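Search help topics... Go

Caring for wooden tabletops in shared rooms when the finish is unknown

319 views 4 comments

Hollis Rooms Office

We should be grateful for guidance on the care of wooden tables in a building open to the public. Our office looks after the meeting and work rooms at Hollis, which are let by the hour to local groups and receive over 4000 visits a year. The tables came to us from the previous tenants without paperwork, and we do not know whether the tops were oiled, waxed or varnished.

Until last winter they were wiped down each evening with the same spray used on the sinks and door handles. Several of the tops now feel rough in places and have pale rings where mugs have been left. One has a black mark by a radiator, which our cleaning contractor believes is water that sat beneath a plant pot. The contractor has offered to sand and seal every table in the building during March, and has asked for a decision by Wednesday.

We have three concerns. The first is that we do not wish to pay for sanding if a gentler method would serve. The second is that the rooms are booked on most days, and a table that must be left alone for a week is a table we cannot let. The third is safety, as two of the groups are for children under five.

Our present instruction to hirers asks them to use mats and to report spills at the desk. It is not well observed. We would also welcome wording that other buildings have found effective.

3 shares Follow this topic

Flistby Reading Rooms

We manage four rooms of a similar kind and were in the same position after taking over the building. The advice below reflects our own practice, and you may wish to check it with a furniture restorer before treating anything of value.
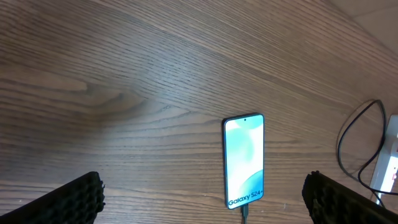
The first matter to settle is whether the top has a film on it, such as varnish, or whether it has been treated with oil or wax. Choose a spot on the underside or close to a leg and place one drop of clean water on it. Leave the drop for ten minutes. If it remains as a bead and wipes away without a mark, there is probably a varnish or a sound coat of wax. If the wood darkens beneath it, the surface is bare, or the oil has worn away. It is worth carrying out the test in more than one place, and daylight should not be relied upon to tell you which places are worn. On the tabletop shown, the daylight lays a faint bluish-grey sheen over the middle while the edges look browner, and a person could easily take that for a change in the finish. The same applies to the darker patch on the left, where the grain bends round what looks like a knot. We have known a well-meaning helper to scrub at natural figure of that sort for some time in the belief that it was a tea stain. Tilt your head or move to the other side of the table, and see whether the mark moves with you.

Once you know what you have, the daily routine can be quite plain:

Dust with a dry cloth first, so that grit is not dragged over the surface.

Wipe with a cloth wrung out in warm water and a very small amount of washing-up liquid. The cloth should be damp enough to clean and no wetter.

Wipe again with plain water, then dry at once. Follow the direction of the grain throughout.

We withdrew the general spray from our wooden furniture altogether and moved the bottles to the kitchen cupboard. Where a hirer requires a surface to be disinfected, as food groups sometimes do, we provide a wipeable cloth cover and disinfect that instead.

For pale rings, the usual cause is moisture held in the wax or varnish. Many fade if the table is left uncovered in a dry room over a weekend. Those that remain can often be reduced by rubbing gently with a soft cloth and a little paste wax. We do not recommend the methods found elsewhere on this site involving mayonnaise, toothpaste or cigarette ash. They have been known to work, but the results vary a good deal and the smell of the first is not suitable for a meeting room.

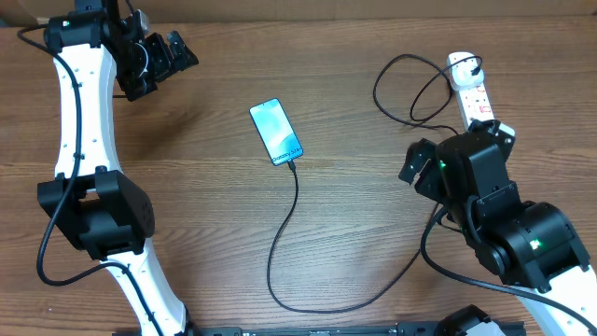

Wooden tabletop in use, with a smartphone and charging cables.

Electrical items deserve a line of their own in any table policy. Rubber feet and the plastic coating on some leads can soften a varnish if they stay in one position for months, leaving a dull or tacky print which no amount of wiping will shift. Our rule is that anything left out overnight is either lifted on to a felt pad or moved when the room is next cleaned. Felt pads are cheap and we keep a bag of them at the desk. Chargers should not be placed under papers or cloths.

Black marks are more serious. They generally mean that water has passed through the finish and reacted with the wood, often in the presence of iron - a plant stand or the rim of a tin will do it. These can be treated with oxalic acid, but it is harmful if swallowed and irritates the skin, and we would not ask cleaning staff to use it. We paid a restorer for the single table affected. It spent a week away and came back much improved, although the mark can still be found by anyone who knows where to look.

On the question of sanding every table, our view is that you should decline for the time being. Sanding removes wood that cannot be put back. If a top is a thin veneer over board, there may be very little to remove before the board shows through. Look at the edge of each table, and at any hole in the underside, before agreeing to it. A contractor who proposes to treat every piece alike without having looked at the edges should be asked to look.
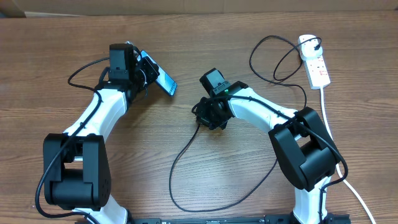 Your hirers will follow a short notice more readily than a long one. Ours was a full page when we inherited it and had been laminated twice. It now reads as follows, and you are welcome to copy it:

"Please use a mat under hot or wet items. Please wipe up spills straight away with the cloth provided. Please lift furniture and equipment, and do not drag it. Tell the desk if something has marked the table. There is no charge for telling us."

The final sentence made the greatest difference. Before it was added, marks were covered with a magazine or a potted plant and came to light weeks afterwards, by which time little could be done.

Finally, please keep a simple record. A sheet for each table, showing the result of the water test, what has been applied and when, will spare your successors the difficulty you now have.

Was this helpful? Yes 41 No 2

plandberg_lets

Agree with the above on the spray. We had our tables sanded and regretted it on two of them, the veneer went at the corners and they now live in the store. The rest came up very nicely I must say. If you do go ahead, get them to do one first and live with it for a month.

Candle wax comes off with a bag of ice and an old bank card, in case that is any use to you.

Was this helpful? Yes 9 No 0

Hendau Community Workshop

We would add to the previous replies on the matter of re-oiling, which neither has covered and which answers your point about rooms being out of use.

If the water test shows that a top is bare or thinly oiled, it can be brought back without sanding in most cases. Clean the table in the late afternoon and let it dry overnight. The next day, apply a thin coat of a hard-drying furniture oil with a lint-free cloth, working along the grain. Leave it for the time stated on the tin, commonly fifteen to twenty minutes, and then wipe off everything that has not soaked in. Excess oil left on the surface turns sticky and collects dust, and this is the fault we see most often in tables brought to our repair sessions. A second coat may follow the day after.

With the window open and the heating on low, a table treated on a Friday evening can usually take light use on the Monday. It will not be fully hard for longer than that, so mats should be used strictly in the meantime. Your own building may be colder than ours, in which case allow more time.

As to the children's groups, please read the label. Look for a product stated to meet the toy safety standard, and note that such claims apply once the oil has cured fully. We would keep those tables out of use by the under-fives for the whole curing period given by the maker.

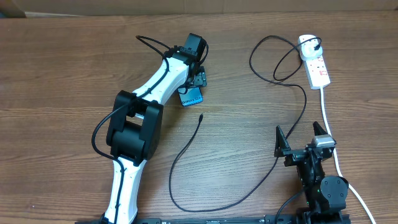 Disposal of oily cloths

Cloths used with drying oils can heat up by themselves and catch fire if they are screwed up and put in a bin. This has happened in buildings much like yours. Lay each cloth out flat, outdoors and away from anything that burns, until it is stiff and dry, or soak it in water and seal it in a metal container. Tell the cleaning contractor in writing.

Choosing between oil and varnish

For rooms let by the hour we prefer oil. It marks more easily, but a marked patch can be treated on its own, whereas damaged varnish generally means attending to the entire top. Where a table is used daily for wet crafts, varnish may still be the better choice. A waxed top will not take oil properly until the wax has been removed with white spirit, and a sound varnished top should simply be left as it is.

We would ask the contractor to extend the deadline. March is some way off, and the water test on all your tables should take no more than a morning.

Was this helpful? Yes 27 No 1

Show 4 comments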